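Robot cell drops or jams hard drive caddies on refit

Posted in Workshop Automation, 3rd January

Stevico
We run a UR-style arm with a Robotiq gripper over a slotted aluminum table, pulling apart and refitting old Dell towers. The tower lies on its side, panel off. CPU removal is fine. Refitting the drive caddy is not.
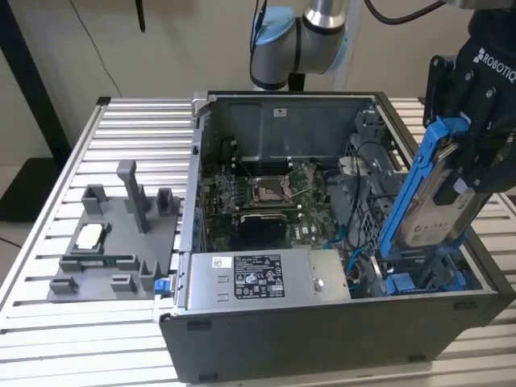
It catches on the bay in 11 of 40 tries, always at the same corner. I retaught the waypoint in September and got maybe a week out of it. Is this the gripper or the fixturing?

Liltgate
Check your cables first.

Bautista
Probably the tower creeping on the rails. Ours did the same until we put a hard stop at each end of the case. Push the case against the stops before you reteach, or you'll be chasing it again.

Then go over the fingers. With power off, put a hex key on every socket screw and feel for play at the joints. Ours was at 2,603 cycles when one worked loose. Paint-mark the heads after tightening.

Liltgate has a point as well. Tie the SATA leads back from the bay mouth before each run.
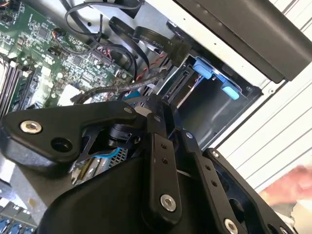 Gripper fingers near the drive bay, data cables above.

If it still catches, slow the last bit of travel and lower the force limit so it stops before it bends a latch.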